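Kernby Home Forum > Kitchen and Cleaning > Orange stains on steel tray

Drondness
Hello all. I am clearing my table before I put the kitchen things back in the cupboard, and the steel tray is my problem. There are orange smears on it, under the orange lid and next to it. I washed this tray 2 times with dish soap in January and the color came back each time I used it. What do you use?
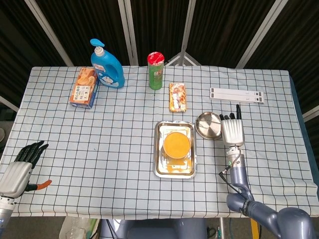
Reply 1
Trelorus
Baking soda and a little warm water. Make a paste, leave it for 4 minutes, wipe with a soft cloth. Please lift the lid off first. And I would move the green can and the snack box away before any water comes near.

Reply 2
kettle166
I don't agree with the paste. On my tray it left dull marks. Cooking oil on a paper towel takes off orange color much better, then soap.

Reply 3
Trelorus
Dull marks come from rubbing too hard, I think. Oil on a tablecloth is worse! That grid cloth is light, it will show everything.

Reply 4
Drondness
Thank you both. I will do it in the sink, so the cloth is safe. Does the small round dish need the same? It looks shiny to me.

Reply 5
kettle166
Only soap for the dish. Try the oil on one corner of the tray and the paste on another, then tell us which one is better.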